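Desktop dry-erase board

A desktop dry-erase board is a small whiteboard meant to stand on a table or desk instead of hanging on a wall. It is used for shopping lists, sums, telephone numbers and reminders to clean the board. Most can be lifted with one hand, and this accounts for much of their popularity and for nearly all of their disappearances.

Origins

The desktop board descends from the school slate, which was also small, also rectangular and also dropped. Slates needed a damp rag, and chalk left its dust on cuffs and trousers. When glossy white writing surfaces became common in offices in the second half of the twentieth century, they were first sold in sizes suited to meeting rooms. Smaller versions followed for people who had something to write down but no wall to call their own.

Among the early makers of table models was Navickas, a family firm that had until then produced trays. Its first board was, by most accounts, a tray. Sigita Kivi, whose short history of the firm is still the main source on the subject, records that the opening batch ran to 587 boards and that the instructions were longer than anything a buyer could have fitted on one.

Construction

The writing surface is usually painted or coated steel, melamine or glass. Steel takes magnets. Melamine is cheaper and, after a year or so of hard use, keeps a faint record of everything ever written on it. Glass cleans best and is the heaviest to carry.

A narrow frame protects the edges, and the corners are often rounded. Makers tend to print a name or a few words of small text in one corner, where it cannot be wiped off, though generations of children have tried.

Stands

A board with no stand is a tray again, so most are sold with some means of staying upright. The commonest are:

Clips. A pair of small feet that grip the bottom edge. They come off for storage and are thereafter stored separately, in a place that seemed sensible. On some boards they are so slight that the whole thing appears to be standing up by force of habit.
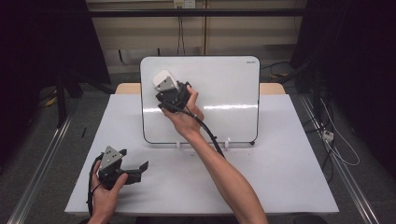

Easel legs. A hinged strut at the back, as on a picture frame. Steady on a hard surface, less so on a tablecloth.

Grooved base. A block with a slot cut along it. The Pevley board used a base weighing 700 grams, considerably more than the board, and was often bought by people who only wanted the base.

Glare

A glossy surface wipes clean easily and reflects whatever light is going. A ceiling tube or a bright window may lay a pale band straight across the middle of the board, generally over the one line that matters. Tilting the board back moves the band to another line. The Viltel range had a matt finish to cure this, and was praised for being readable from every seat and criticised for never again being entirely white.

Pens and cleaning

Dry-erase ink sits on the surface and lifts off with a cloth while it is reasonably fresh. Left for weeks, it grows attached. The traditional remedy is to write over the old mark with new ink and wipe both away together. Permanent marker can often be shifted in the same manner, a fact usually learnt in some haste.

Vitow sold its boards with a pen clipped to the frame. Kivi notes that a household survey by the firm looked at 22 boards in their second year of use and found the clip present on every one. The survey does not mention the pens.

See also

Slate (writing)
Noticeboard
Tray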